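Werkstattbuch Bredevau, Donnerstag, Frühschicht

Anwesend: Annapurna Hegde und ich. Thema weiterhin Haushaltsaufgaben, Block Umfüllen. Greifer und Handgelenk wie am Vortag, keine Änderungen an der Mechanik. Kabel am Handgelenk habe ich vor dem Start noch einmal nachgezogen, die Schlaufe unter dem Gelenk hängt mir immer noch zu weit durch. Bei tiefen Positionen nah am Boden kommt sie in den Arbeitsbereich. Steht auf der Liste.

9:10 Referenzfahrt ohne Befund. Kamera neu eingemessen, Abweichung im üblichen Bereich.

Wir haben den ganzen Vormittag auf dem Boden gearbeitet statt am Tisch. Annapurna wollte das so, weil die Anfrage von Bikport ausdrücklich Arbeiten in Bodennähe nennt: Näpfe füllen, Putzwasser ansetzen, Eimer umstellen. Am Tisch haben wir inzwischen 101 Läufe im Protokoll, am Boden hatten wir bis heute früh keinen einzigen. Die Zahlen vom Tisch lassen sich nicht übertragen. Der Arm arbeitet unten fast gestreckt, die Bewegungen werden ruckiger, und die Wand begrenzt den Weg nach hinten.

Ablauf pro Lauf: Behälter greifen, anheben, über die Schüssel fahren, kippen, halten, zurückkippen, abstellen. Ein Lauf gilt als bestanden, wenn nichts auf dem Boden landet und der Behälter am Ende aufrecht steht. Keine Eingriffe von Hand. Wer eingreift, trägt den Lauf als nicht bestanden ein, auch wenn es vermutlich noch gut gegangen wäre. Darüber haben wir letzte Woche lange genug diskutiert.

Ergebnis: 19 Läufe, davon 12 bestanden.

Zu den sieben anderen:
Drei Mal zu früh gekippt. Der Behälter stand noch vor dem Schüsselrand, ein Teil ging daneben.
Zwei Mal Behälter im Greifer verdreht. Er ist glatt, und sobald sich beim Kippen der Schwerpunkt verschiebt, rutscht er zwischen den Fingern. Mit mehr Greifkraft drücken wir ihn ein.
Ein Mal Abbruch durch die Kraftüberwachung, vermutlich Kontakt mit dem Rand der Schüssel.
Ein Mal von mir abgebrochen, weil das Kabel am Behälter hängen blieb.

Die Tiefenschätzung bei durchscheinenden Behältern bleibt das eigentliche Problem. Die Kante wird mal erkannt, mal nicht, je nach Licht. Mit matten Bechern am Tisch haben wir das im Juli nicht gesehen, da gab es diesen Fehler überhaupt nicht. Ich habe versuchsweise die Kippkante fest vorgegeben, relativ zur Greifposition. Das hat in den letzten Läufen geholfen, setzt aber voraus, dass der Behälter immer gleich gegriffen wird. In einer echten Küche ist das nicht der Fall.

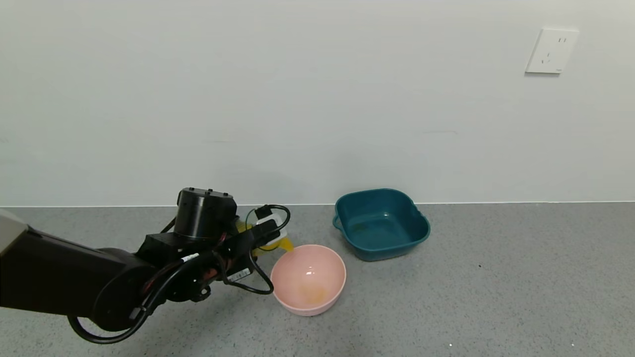
Kippgeschwindigkeit haben wir in zwei Stufen halbiert. Langsamer ist besser, allerdings läuft die Flüssigkeit bei ganz kleinem Winkel außen am Behälter herunter, statt frei zu fallen. Es gibt also eine Untergrenze, die wir noch nicht kennen. Annapurna schlägt vor, zügig bis kurz vor den Ausgießwinkel zu fahren und erst dann zu bremsen. Klingt vernünftig, muss ins Programm.

Restmengen: Der Arm weiß nicht, wann der Behälter leer ist. Er hält den Winkel eine feste Zeit und kippt dann zurück. Ein Mensch schaut hin und schüttelt kurz nach. Das Gewichtssignal aus dem Handgelenk ist für kleine Mengen zu verrauscht, ich habe die Kurven angesehen und würde darauf nichts aufbauen.

Vorläufige Einschätzung für Bikport: Umfüllen am Boden geht unter festen Bedingungen, also bekannter Behälter, bekannte Schüssel, jemand in der Nähe, der notfalls aufwischt. Unbeaufsichtigt würde ich es keinem Haushalt hinstellen. Ich brauche für denselben Handgriff ein paar Sekunden und denke dabei an etwas anderes. In der Werkhalle sieht es besser aus, weil dort Gebinde und Abstellplätze gleich bleiben. Die Leute von Gidico wollen ohnehin nur Kühlmittel nachfüllen, dafür könnte der jetzige Stand mit einem Trichter reichen.

Rai hat nachgefragt, ob wir den Datensatz auf 4.000 Läufe bringen können. Mit dem jetzigen Takt nicht. Jeder Fehllauf heißt wischen, trocknen, neu aufstellen, und das machen bisher wir.

Offen:
Kabelführung am Handgelenk kürzen, zweiten Binder setzen.
Greiferfinger mit Gummiauflage testen, erst am Tisch, dann unten.
Zweistufiges Kippen programmieren (Annapurna).
Ein Block mit seitlichem Licht, gleicher Behälter, Kippkante nicht vorgegeben.
Neue Lappen bestellen.

12:40 Anlage abgeschaltet, Protokolle liegen im Projektordner unter Umfüllen Boden.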